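Descriptive Bibliography, Unit 3: The Case Binding
Instructor: Prapai Kaewmanee

3.1 Terms

A case binding is made apart from the text block and attached to it afterward. The case consists of two boards, a spine inlay, and the covering material. Record the covering first (cloth, paper, leather, or imitation leather), then its color, then any stamping. If the covering cannot be identified with confidence, write "material not determined." Do not guess from color alone.

Stamping in gold may be metal leaf or a foil substitute. At reading distance the two look much alike, so the entry should say "gold" and stop there. A red cover with gold lettering is entered as "red, lettered in gold."
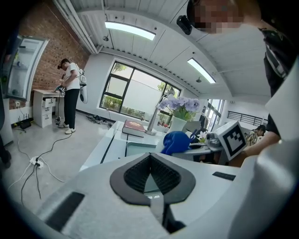 3.2 Order of the entry

Front cover, spine, back cover, edges, endpapers. Within each part, work from the outside in: border, corner pieces, central device, lettering. Initials within a device are transcribed as they stand and are not expanded. A title on the cover is transcribed separately from the title page, even when the wording agrees.

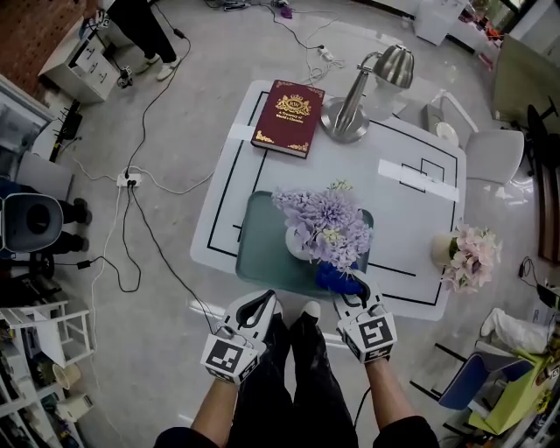
Differences in capitalization are kept. Line endings are marked with a vertical stroke — see the Nishimura handout for the older practice.

3.3 Exercise

Write an entry for item 3089 in the Kaewkla collection. Limit: 10 lines. Bring two copies, one for Chelsea Bellamy.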